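Ticket 1118: no audio on left channel, softphone
Opened: 11/1/14
Assigned: Sekar Nugroho
Site: Ekwood, desk 11

User reports left side silent on all calls in the Jurar client. Right side normal. System sounds also affected.

Reinstalled Zedier audio driver, rebooted. No change.
Balance slider checked in mixer, centred.
Second headset tried on same port: both channels fine. Port and driver ruled out.
Original headset tried on spare laptop: left silent again. 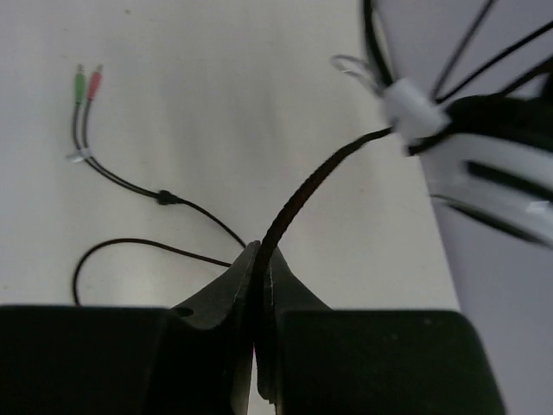
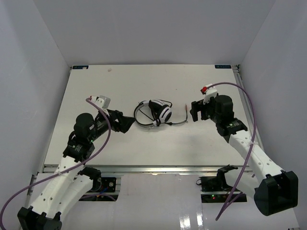
Headset, ticket 1118. First photo: braided cable near the clip.

Continuity test on the lead: left open when flexed, 3 times out of 3. Fault is in the cable. Vasseur quote for a replacement lead requested.

User on loan unit meanwhile. Status: pending parts.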